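Filed under: Budget & Grants Portal > Known problems > Solved
17 July 2026 | Raghda Azar
4 min read

OK, so I'm writing this one up while I still remember it, as the budget office has asked me twice now and I keep answering from memory and getting the order wrong.

The problem as it came in: the public budget page for the county was showing the parks line at $800 when the adopted figure is $800 thousand. A resident spotted it during the comment period and (fair enough!) wanted to know which parks we were planning to close. Two council offices forwarded me the same email within the hour.

First thing I did was open Julix and look at the adopted budget itself. Fine there. Parks was right, and so was everything around it. Then I pulled the export that Julix hands to Pemidura, our publishing tool, and that was fine too, or so I thought, because I was looking at the total and not at the units column. Lost most of a morning to that.

Next I blamed the browser cache. I always blame the cache. Cleared it, reloaded, tried it on my phone, same $800 staring back at me.

So I called the Pemidura help line and got a very patient person who had me republish the page with logging on. The log came back with 141 warnings, all the same: "unit missing, using default." The default is whole dollars. We enter department lines in thousands and have done so since long before I got here. 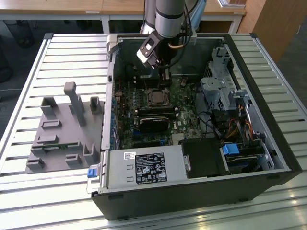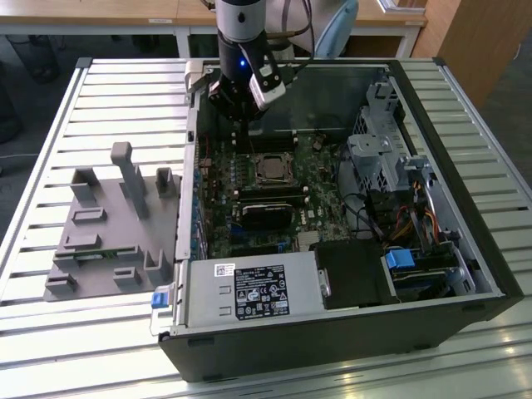
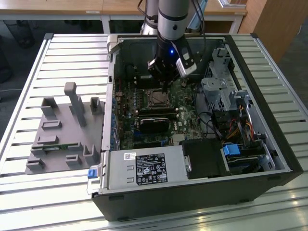 Desktop tower on its side with the panel off, CPU socket exposed.

Now, why was the unit missing on those lines and okay on the rest? I went through them over lunch and they all belonged to departments that got renumbered in April, when the council split Public Works in two and moved parks and trails under the new half. The renumbering script copied the code, the name and the amount. It didn't copy the unit. Julix doesn't care, it just assumes thousands, but Pemidura wants to be told.

What I did to fix it:

Put the public page on hold with the "figures under review" banner.
Filled the unit in on the renumbered lines in Julix. There's a bulk edit for this under Fund Setup, which I wish I'd found before doing the first 7 by hand.
Ran the export again and read the units column this time, top to bottom.
Republished. No warnings.
Took the banner down and wrote back to the resident, who was really nice about it and had a follow-up question on the trail money that I passed to the budget office.

Still open: the Fondurow charts on the Miranda district page read from their own copy, so they were wrong for a bit longer than the main page. I've asked for a manual refresh. If you see a tiny little sliver where parks ought to be, don't open a new ticket, just add a note to this one.

Also, the script needs fixing before the next reorganization. I've put in a separate request for that and linked it here. Leaving this marked solved for the main page only.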